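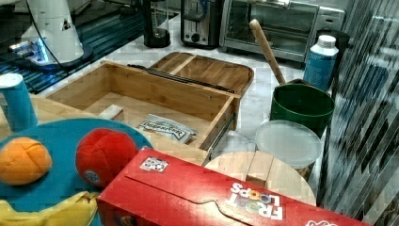
Bamboo box on the counter, toaster oven behind

From: Olaia Garrido
To: kitchen-fitting list
Subject: Re: Drawer box, which slide?

On Thursday Severino Aguirre wrote:
> Is the bamboo box meant to go on full-extension slides? The Jollau
> sheet only lists the short ones. Also, does the lid stay with it?

Severino,

Full extension. A black metal slide runs along the top edge of the far side, so measure from there and ignore the drawing. Order 2 pairs from Demska, part 937.

The lid with the raised center divider stays with the box. Take out the white packet and the small white block before you drill. The green pot and the lidded container can move to the shelf.

Olaia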